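How to request a police report or court file after an arrest

When an arrest has been made and a charge laid, most of the paper that follows is held by two bodies: the police service that laid the charge and the court registry where the information was sworn. They work under separate rules and separate fee schedules, and a request sent to the wrong one is usually returned unprocessed. The steps below use the Jirnville Police Service and the Skudstead courthouse, which hears all Jirnville matters. Other services in the district follow the same order with different forms.

Before you start

You will need the full name of the accused, the approximate date of the arrest and, if you can get it, the occurrence number. The occurrence number is printed on the card handed to complainants and on most correspondence from an investigator. News releases do not carry it. Without the number, the records unit will search by name and date range, but only within a window of 30 days. A wider search is treated as a separate request.

Establish your standing. Complainants, named victims, the accused and their counsel are parties. Insurers are treated as parties for property matters only. Everyone else, reporters included, is a member of the public and receives a redacted copy or a refusal letter.

Step 1. Find out which stage the file has reached

Telephone the records unit before filing anything. Ask whether the matter is under investigation, charged and before the court, or concluded. Clerks will answer this for any file in which a name has been publicly released. If the matter is still under investigation, stop. An access request made at this point will be refused under the law enforcement exemption, and the application fee is not refunded.

Step 2. File with the police service

Complete Form 28, the general request for an occurrence report. Tick one record type per form. The types that cause confusion are these:

Occurrence report: the summary written by the responding officer.
Supplementary report: later additions, including witness contact and property seized.
Arrest report: time, place and grounds of the arrest.
Officer notes: handwritten or electronic, released only through a formal access request.

Attach a photocopy of one piece of government identification. Parties must also attach proof of standing, such as a victim services letter or a retainer signed by counsel. Forms can be mailed or handed in at the front counter between 8:30 a.m. and 4 p.m. Faxed forms are no longer accepted.

Step 3. Search the court registry

The registry indexes files by the surname of the accused, then by information number. The public terminal at Skudstead shows the charge, the next appearance and any publication ban. It does not show bail conditions – ask for those at the counter.

A single information can list several accused and several counts. Write down every information number that comes up under the name, including those marked withdrawn or replaced. A replacement information gets a new number, and the original is often where the earlier endorsements sit. One file searched while this page was being prepared ran to 535 pages across four informations, and the first search returned only one of them.
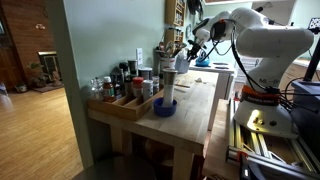
Gaber wrote in to say that the terminal search misses hyphenated surnames unless each half is tried separately, and that the counter clerk found the file in a minute once the second half was given. The same applies to surnames with a space or an apostrophe. Try each form, then ask for a manual search if nothing appears.

Step 4. Check for a publication ban or sealing order

A publication ban restricts what may be printed or broadcast. It does not, by itself, prevent you from reading the file. A sealing order does. Search warrant materials are commonly sealed until charges are laid and sometimes well after, and the registry will confirm that an order exists without disclosing its contents. Youth files are governed by their own access rules and cannot be requested by this method.

If you intend to publish anything from the file, ask for a copy of the ban itself. The terminal entry gives only the section number, and the scope is set out in the order.

Step 5. Order copies

Ask for a page count first. Copies are charged by the page, certified copies at a higher rate, and the total is payable before copying begins. Exhibits are not copied with the file. Audio of a hearing is ordered from the transcript office in Itulton on a separate form.

If the request is refused

The refusal letter will cite a section and give a deadline for review. Count from the date on the letter – the postmark is ignored. Send the reviewing office a copy of your original form, the refusal and a short statement of which pages you still want. Narrow requests move faster. The review backlog stood at 1,064 files in May, and reviews limited to a single report were being assigned ahead of full-file disputes.

Keep the receipt number from every payment. Both offices use it as the tracking reference.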